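How to submit a manuscript to the Faulkner Prize

Entries open in June. Novels in progress are welcome - the judges read 40 pages only.

Step 1. Set the pages in double spacing and number them.

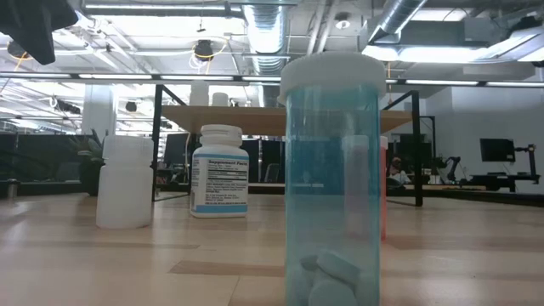 Your name must not appear anywhere in the text.

Step 2. Write a synopsis on one page, including the ending.

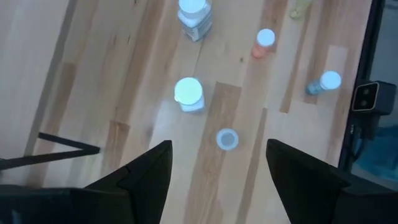

Save it as a separate file from the manuscript.

Step 3. Upload both files through Caltero.

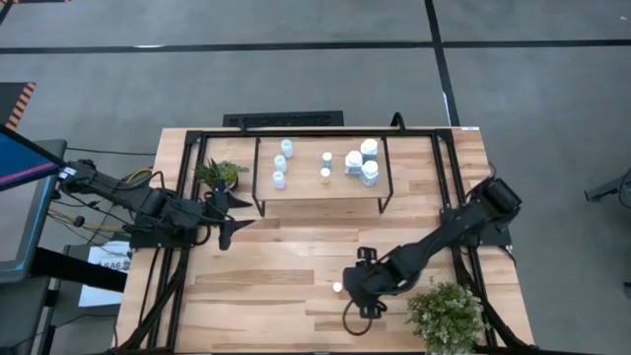

Small bottles and white-lidded jars on a raised board.

Step 4. Keep your entry number. Last year we received 2,179 entries. 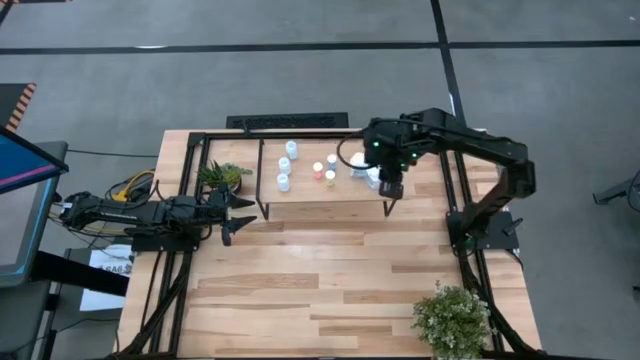
Step 5. Await the longlist by email.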